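Wastley Evening Bus Pilot: second progress report to the Basanell Fund
Nov 29, 2024

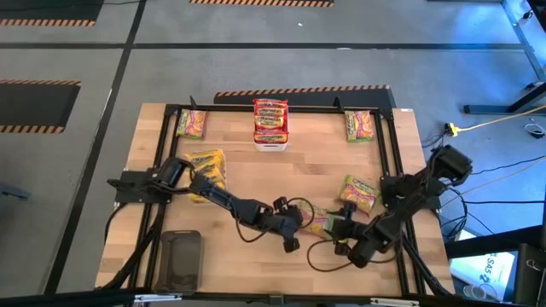

Lâm Đàm's view, sent in after reading the draft, is that the passenger figures are being asked to prove more than they can, and that a bus which runs half empty past the hospital may still be worth more to the people on it than a full one going to the cinema. I have some sympathy with that. I have left the draft mostly as it was, because the Fund asked us whether the service should be extended and I don't think a kind reading of the numbers helps anyone decide.

What the money was for

The grant pays for a later bus between Wastley and Gostside, by way of Yuen Road, on weekday evenings. Before June the last departure was too early for anyone on a late shift at the hospital or taking an evening class at the college. The application said that the late service would cut taxi use among shift workers, bring people back to the town centre after dark, and reduce parking on the streets near the hospital. We have some evidence on the first of these, very little on the second, and none I would put my name to on the third.

Passengers

The operator's ticket machines recorded 644 single journeys on the late departures in the period covered by this report. The steering group was pleased with this. I would ask the Fund to be careful with it. A single journey is one trip by one person, so a nurse who uses the bus home four nights a week appears over and over. We can't tell from the ticket data how many separate people have used the service, as most of them pay by cash or show a pass that isn't logged by name. The real number of regular users could be quite small.

There is also the question of who would have travelled anyway. Some of those on the late bus used to catch the earlier one and now stay in town a little longer. That may be good for them, but it is not a new passenger, and the earlier departure has lost some custom since the pilot began. The operator has promised us the figures for both departures side by side and has not yet sent them.

The survey

We handed out 200 paper forms on board and at the hospital staff entrance. Nearly everyone who returned one said they wanted the bus to carry on. I would expect that from people who are on the bus. The forms left at the college library mostly stayed there, and we have heard nothing useful from students.

The written comments are better than the tick boxes. Several people said that they didn't mind the wait so much as not knowing whether the bus was coming at all. One woman wrote that she had been left at the Yuen Road stop twice and now asks her brother for a lift. If we have lost her, we have lost others who didn't fill in a form.

Reliability

The late departure failed to run on 8 evenings. The operator puts this down to driver sickness and, on one occasion, a fault with the vehicle. Whatever the cause, it's too many for a service whose whole point is that there is nothing after it. The contract allows us to hold back part of the payment when a journey is missed, and so far we haven't done so - I have recommended that we start.

The shelter at Gostside is still without a light. The parish says it is waiting for the county, and the county says the request was never made in the right form. We sent it again.

Town centre trade

Three businesses near the terminus told us that evenings had been busier. None of them offered takings, and one had changed its opening hours in the same month, so I can't say what part the bus played. I would rather the Fund did not quote this in its newsletter.

Spending

Costs are within budget, mainly through underspending on publicity. The timetable leaflet was printed late and with the old fares, and had to be pulped. Stops on the Gostside side still show the former timetable in places.

What we are asking for

The steering group would like the pilot made permanent from next June. My own recommendation is narrower. Release the next payment, on condition that the operator provides the departure figures and agrees in writing to a taxi for anyone stranded when the last bus fails. Put off any decision on a permanent service until we have a spring's worth of data, including some from people who don't use the bus.

The operator has been told that this is what I'm recommending and is unhappy about the taxi clause. Its letter is attached, along with the full ticket returns and the survey comments as written.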